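Einführung in das Studium der Geschichte
Begleitpapier zur zweiten Sitzung: Wie ein Institut seine eigene Geschichte schreibt
Dozent: Mircea Sârbu
Stand: 8. Mai 2021

1. Worum es geht

Hochschulinstitute veröffentlichen fast immer einen kurzen Text über ihre Entstehung. Man findet ihn auf der Webseite, in Festschriften und in den Selbstberichten für die Akkreditierung. Solche Texte sind Quellen wie andere auch und müssen entsprechend gelesen werden. Wir arbeiten in dieser Sitzung mit dem Bestand des früheren Seminars für Landesgeschichte in Kerkow, das später mit dem Seminar in Latum zusammengelegt wurde.

Der Bestand liegt im Archiv in Grurnport und umfasst 1116 Blatt in 14 Mappen. Für die Übung brauchen Sie nur die Mappen 3, 4 und 9. Mappe 4 ist falsch beschriftet: Auf dem Deckel steht »Haushalt«, darin liegt aber der Schriftwechsel zur Besetzung der ersten Professur.

2. Begriffe

Gründungsakt: der Beschluss oder Erlass, mit dem eine Einrichtung rechtlich entsteht. Er ist meist datiert und unterschrieben.

Aufnahme des Lehrbetriebs: der Zeitpunkt, ab dem Veranstaltungen stattfinden. In Kerkow liegt zwischen Gründungsakt und erster Vorlesung fast ein ganzes Jahr.

Vorgängereinrichtung: eine ältere Stelle, auf die sich ein Institut beruft. Ob diese Berufung trägt, muss im Einzelfall geprüft werden. Gleiches Personal genügt nicht, gleiche Räume genügen erst recht nicht.

Traditionsbildung: die nachträgliche Auswahl von Ereignissen und Personen, aus denen eine zusammenhängende Erzählung entsteht. Der Begriff ist nicht abwertend gemeint.

3. Der Fall Kerkow

Die Festschrift nennt als Gründungsdatum den September, in dem das Seminar eröffnet wurde. Der Senatsbeschluss in Mappe 3 ist aber älter. Auch die Angaben zur Bibliothek passen nicht zusammen. In der Festschrift heißt es, die Sammlung Seok habe von Anfang an den Grundstock gebildet. Das Zugangsbuch verzeichnet die Sammlung erst deutlich später, und zwar in zwei getrennten Lieferungen.

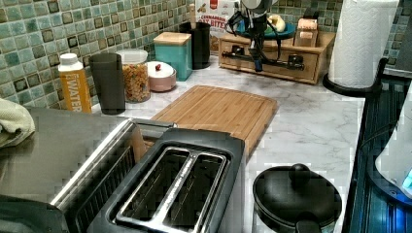
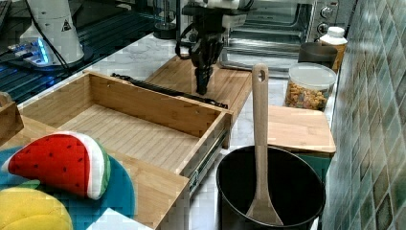 Yu-na Cho hat die Abweichungen in ihrer Magisterarbeit zusammengestellt (Handapparat, Regal 2). Sie unterscheidet drei Schichten der Überlieferung: die Verwaltungsakten aus der Gründungszeit, die Rundschreiben der ersten Seminarleitung und die Festschrift. In den Akten geht es vor allem um Stellen, Räume und Heizkosten. Von einem wissenschaftlichen Programm ist dort kaum die Rede. Das Programm taucht erst in den Rundschreiben auf und wird in der Festschrift in die Gründungszeit zurückverlegt.

Daraus folgt noch nicht, dass die Festschrift falsch ist. Absprachen können mündlich getroffen worden sein, und Verwaltungsakten halten nur fest, was die Verwaltung anging. Wer mit dem Schweigen einer Quelle argumentiert, muss zeigen, dass man an dieser Stelle eine Äußerung erwarten durfte.

4. Hinweise zum Lesen

Achten Sie auf das Passiv. »Es wurde beschlossen« verdeckt häufig, wer beschlossen hat – das Protokoll nennt die Anwesenden in der Regel am Anfang.

Achten Sie auf Titel und Amtsbezeichnungen. In der Festschrift tragen viele Personen schon bei ihrer ersten Erwähnung den Titel, den sie erst später erhielten.

Zahlen zu Studierenden sind nur mit Vorsicht zu vergleichen. Das Seminar zählte Belegungen, die Verwaltung zählte Köpfe. Für das erste Semester nennt die Festschrift »mehr als 57« Hörer. In der Liste der Quästur sind es weniger, Gasthörer fehlen dort aber ganz.

5. Aufgabe bis zur nächsten Sitzung

Lesen Sie den Senatsbeschluss (Mappe 3, Kopie im Reader) und die ersten Seiten der Festschrift. Schreiben Sie auf höchstens zwei Seiten, welches Datum Sie als Gründungsdatum angeben würden und warum. Zitieren Sie nach Blattnummer, nicht nach Mappe. Die alte Bleistiftzählung oben rechts gilt nicht mehr, maßgeblich ist der Stempel unten.

Wer die Originale einsehen möchte, meldet sich vorher in Grurnport an. Der Lesesaal gibt pro Tag und Person höchstens zwei Mappen aus. Fotografieren ist ohne Blitz erlaubt, bei den Personalsachen in Mappe 9 nur nach Rücksprache mit der Aufsicht.

Abgabe auf Papier im Postfach Sârbu oder als Datei im Kursordner.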